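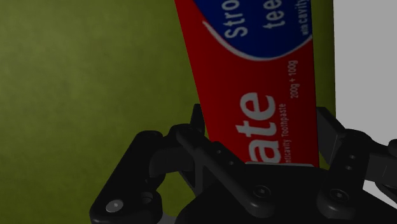 Greifen im Rechner, Greifen im Regal: Neues vom Projekt Plukgate

Ich hatte euch im letzten Newsletter versprochen, diesmal weniger über Fördermittel und mehr über Ergebnisse zu schreiben. Also los! In den vergangenen Wochen habe ich viel zu oft bis nach 22 Uhr vor meinen Auswertungen gesessen, und jetzt habe ich endlich Zahlen, die ich herzeigen mag.

Kurz zur Erinnerung für alle, die erst seit Oktober mitlesen: Bei Plukgate wollen wir einem Greifarm beibringen, Drogerieartikel aus einer Kiste zu nehmen und hochkant in ein Fach zu stellen. Klingt banal, ist es aber leider gar nicht. Trainiert wird komplett in der Simulation, und erst zum Schluss darf die gelernte Steuerung auf den echten Arm in unserer Testhalle. Die Simulationsumgebung heißt Clukness (den Namen habe ich nicht ausgesucht), und die Handkamera sitzt darin so, dass sie an den beiden Fingern entlang auf die Ware schaut. Aus diesem Blickwinkel lernt das Netz alles, was es über eine Zahnpastaschachtel wissen muss – und viel mehr bekommt es auch nicht zu sehen.

Genau da lag unser Problem. Sobald die Schachtel zwischen den Fingern steckt, ist das untere Ende hinter dem Greiferkörper verschwunden und das obere ragt aus dem Bild. Wie lang ist das Ding also? Und wo hört es auf, wenn ich es abstellen will? Unsere erste Version hat das schlicht geraten. Bei den Schachteln, die sie kannte, ging das erstaunlich gut, bei unbekannten Formaten hat sie die Packung gern mal in den Fachboden gerammt. In der Simulation tut das ja keinem weh, in der Halle schon eher (die Fingerkuppen sind nicht billig, und die Lieferzeit ist eine Frechheit).

Die Idee, mit der wir es jetzt probiert haben, stammt im Kern aus einem Vorgängerprojekt mit der Firma Ragnarsson, da ging es um Konservendosen. Das Netz bekommt beim Training eine zweite Aufgabe dazu: Es soll neben der nächsten Bewegung auch die verdeckten Kanten des Gegenstands vorhersagen. In der Simulation kennen wir die ja auf den Millimeter genau, die Lösung liegt also gratis daneben. Auf dem echten Arm wird diese Vorhersage dann gar nicht mehr abgefragt. Sie zwingt das Netz aber vorher dazu, auf Dinge zu achten, die ihm sonst egal wären: wie schräg die Seitenkanten im Bild laufen zum Beispiel, oder an welcher Stelle der Aufdruck abgeschnitten ist.

Der Aufdruck ist übrigens ein Thema für sich. Anfangs hatten wir einfarbige Klötze als Trainingsobjekte, weil die schnell gerendert sind. Inzwischen tragen die Schachteln richtige Texturen. Auf der roten Zahnpasta kann man sogar in der kleinen Schrift noch »200g + 100g« entziffern, wenn auch um eine Vierteldrehung gekippt. Ich fand das zuerst übertrieben und habe mich in der Projektrunde auch ziemlich laut darüber beschwert. Rechenzeit! Inzwischen bin ich bekehrt: Ohne Schrift und Farbflächen konnte das Netz kaum unterscheiden, ob eine Schachtel im Griff verrutscht oder sich nur die Beleuchtung ändert. Der Hintergrund darf dafür schlicht bleiben, ein fleckiges Olivgrün und daneben eine glatte hellgraue Fläche, das reicht völlig.

Nun aber die Zahlen. Ausgewertet habe ich 2.284 simulierte Ablageversuche, ausschließlich mit Packungen, die im Training nicht vorkamen. Die alte Version hat davon 43 Prozent sauber hinbekommen, die neue schafft 64 Prozent. »Sauber« heißt bei uns: steht aufrecht, berührt keine Nachbarware und kippt nach dem Loslassen nicht um. Beide Versionen haben gleich lange trainiert und dieselben Bilder gesehen. Ich habe das dreimal nachgeprüft, weil mir der Sprung unheimlich war.

Wo hakt es noch? Vor allem bei Tuben ohne Schachtel. Die haben keine ordentlichen Kanten, die man vorhersagen könnte, und am Falz werden sie so flach, dass die Finger abrutschen. Auch bei sehr kurzen Packungen bringt die Zusatzaufgabe fast nichts, vermutlich weil sie im Griff ohnehin zum größten Teil verdeckt sind. Dafür habe ich noch keine gute Idee. Wer eine hat: schreibt mir bitte!

Als Nächstes geht es an den echten Arm. Die Kolleginnen und Kollegen von Borkumik stellen uns dafür 40 verschiedene Artikel zusammen, und ich habe ausdrücklich darum gebeten, die Auswahl vorher nicht zu kennen. Ich rechne damit, dass die Quote erst einmal ordentlich nach unten geht, das war bisher bei jedem Umzug in die Halle so. Wie tief, lest ihr in der nächsten Ausgabe. Den Zwischenbericht mit allen Tabellen schicke ich auf Anfrage gern schon vorher herum, eine kurze Antwort auf diese Mail genügt.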